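Countertop (marble-patterned)

A marble-patterned countertop is a flat work surface with the veins and cloudy patches of marble, whether it's cut from the real stone or made to look like it. I've been keeping up this entry for the Gidby household encyclopedia for 9 years now, and I still get more mail about it than about sinks!

The pattern. Most folks picture white stone with gray veins, but the reverse is just as common – a gray or gray-green ground with white veins running over it, plus thin streaks and little pale flecks in between. My friend Magdalini Dimitriou calls these "weather maps," and I've never come up with anything better.
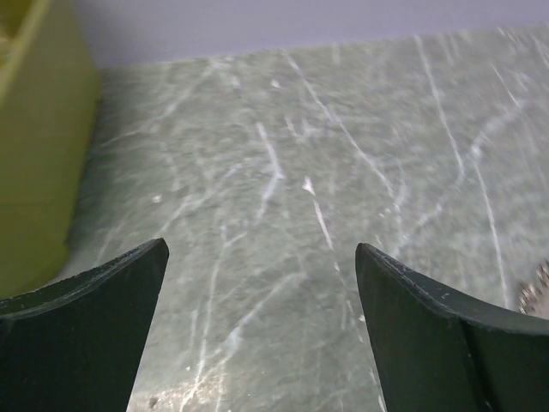
Gray grounds are wonderfully forgiving about dust and crumbs (ask me how I know), though they do swallow up small brown things. Twigs, stems, cloves, the odd dried bean... I once lost a whole bay leaf for an afternoon. If you sort herbs or craft bits on a surface like this, put a plain tray under them.

Wall and backdrop. A plain pale wall goes best behind a busy counter, and I'll happily argue with anyone about that. Soft gray or a grayish lavender lets the veins do the talking. For color, try a yellow or olive container, which looks terrific against gray stone.

Names. Around Skistlow the darker kinds get called "Presgate gray," supposedly after a builder's yard that closed long ago. Savvas Dimitriou has a Karamanlidis catalog listing 206 patterns, and that name isn't in it anywhere, so I'd treat the story with some care.

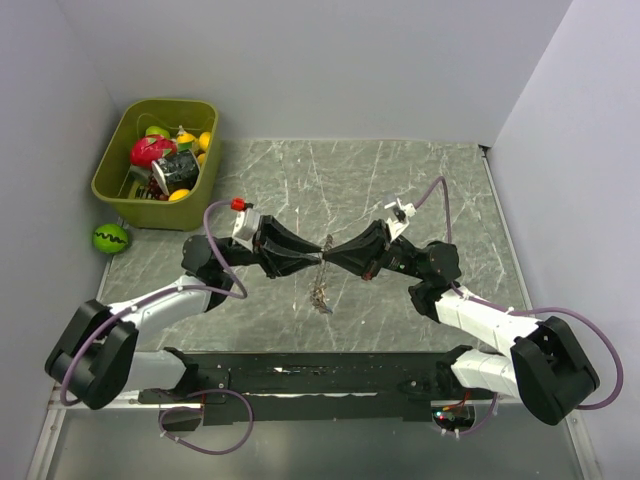
Small brownish twig held above a gray, white-veined tabletop.

Care. Real marble hates lemon juice and vinegar, so wipe up spills right away and use mild soap and a soft cloth. Look-alikes vary a lot, so check the maker's sheet before you scrub. I go over mine every night at about 9 and dry it with an old dish towel – water spots show up more on the dark patches.

See also: Backsplash; Butcher block; Trays and sorting dishes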